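The Folding Rule

By the time Pouran Mazandarani got to the gray shirts, it was past nine in the evening and her brother-in-law had explained the Jorus method to her twice.

"Thirds," said Jamshid, from the armchair. "Then thirds again. It stands up in the drawer by itself."

"Why does it need to stand up?"

"So you can see it."

Pouran had seen it. She had seen every shirt in this apartment, having washed most of them since he moved into the back bedroom in December for what he called a couple of weeks – he had brought a suitcase, a rice cooker and a book on the Jorus method with 354 pages. She had looked inside once, hoping for pictures, and found a chapter on socks that began with the author's childhood.

"Homa's people do halves," she said. "Her mother did halves. They have drawers. They find their clothes."

"Homa irons dish towels."

There was no arguing with that. Pouran shook out a sleeve and said nothing, and Jamshid took this for agreement and turned a page.

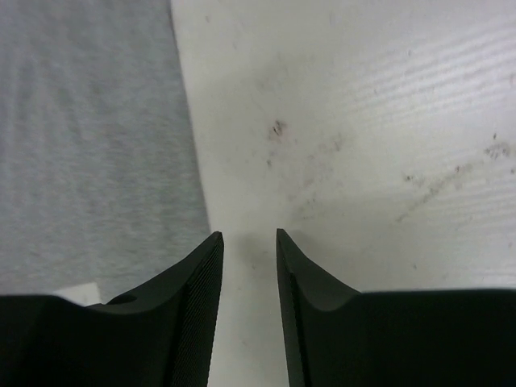

The shirts all came from the same sale at Bagheri, where he had bought nine of them so he would never have to think about clothes again. It had worked very well for him. Pouran now thought about them all the time. She knew how the jersey behaved on the white table, how the gray went from dark to light and back wherever it rippled, and how one long side could lie almost straight while the rest did as it pleased. Thirds, she decided, would not help it.

She did halves.

"Those aren't thirds," said Jamshid, who had not looked up.

"How would you know?"

"I can hear it. Thirds takes longer."

She picked up the next one and folded it in half, slowly, then patted it for a while with the flat of her hand. The armchair creaked. A page went over.

"Better," he said.

She patted the next one too, and the one after that, and then she put the whole pile in his rice cooker and went to bed.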